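Home | Diary | Garden | Letters | About

We use cookies to remember your visit. By staying on this page you agree to this. OK

Saturday, late evening

I have been meaning to write all week and every night I have sat down with good intentions and a cup of mint tea and then fallen asleep over both, so this will have to do for the whole stretch since Monday. The house is quiet now. The dog is on the landing where he isn't allowed and I haven't the heart to move him.

The big news is that the choir has a hall again! Marisol Doucet called at breakfast, so excited she forgot to say who it was, and told me the school on Eretham Road will let us have their music room through the spring. It smells of floor polish and old trumpet cases and I love it already. We were so spoiled at the church, with that high ceiling doing half the work for us, and I worried we would sound thin anywhere else. Well, we did sound a little thin. But we were cold, and half the altos were out with the same cough, and Nadine Azar kept her scarf on through the whole of the first half and sang into it.

We started on the lullaby that Raíssa Pacheco brought back from her aunt. She wrote the words out for us the way they sound, which helped a lot, though I still can't get my mouth around the third line without rushing it. She was very patient. She had us say it slowly, like people talking over a fence, and then hum it, and then put the two together, and there was one moment near the end when it all came right and I got that feeling along the back of my neck. I wish I could bottle it. I drove home humming the alto part and missed my turn by the feed store.
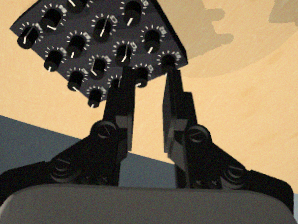
Then there is the money, which I would gladly leave out except that I promised myself this would be a truthful diary. We need $2,000 for the summer trip and we have $257, most of it from the bake sale and a little from the jar by the door. Lamisi Aryee thinks we should do a supper with singing between the courses. I think she's right, and I also think I know who will be peeling the potatoes. I said I'd make 15 pies. I don't know why I said that. I was happy and it came out of my mouth, and Lamisi wrote it down before I could bring it back to a sensible number.

So this afternoon I made the first practice batch, to see whether Mother's crust would stand being made ahead and frozen. I got through 4 of them before I ran out of butter, and the kitchen looked like a snowstorm had come in by the back door. Two have gone into the freezer, one went next door, and one we ate for supper with the last of the cheddar, and I can't say I regret a single crumb. The apples were the soft ones from the bottom of the crate and they cooked down more than I wanted. More lemon next time, and I might leave the lid off the pan.

A letter came from Janaína Dantas too, four pages on both sides, with the edges written on where she ran out of room. Her knee is better and she is walking to the library again. She asks if we still do the old carol with the descant and if anybody can reach the top note now she's gone. We don't, and nobody can. I'll write back tomorrow after lunch and tell her about the lullaby, and maybe copy out the words so she can try them in her own kitchen.

It rained on and off all day and the gutter over the porch is dripping again, right onto the step. I put the blue bucket under it. I still have to find my black folder before Tuesday, and call Marisol back about the key, and buy butter.

Print this entry | E-mail this entry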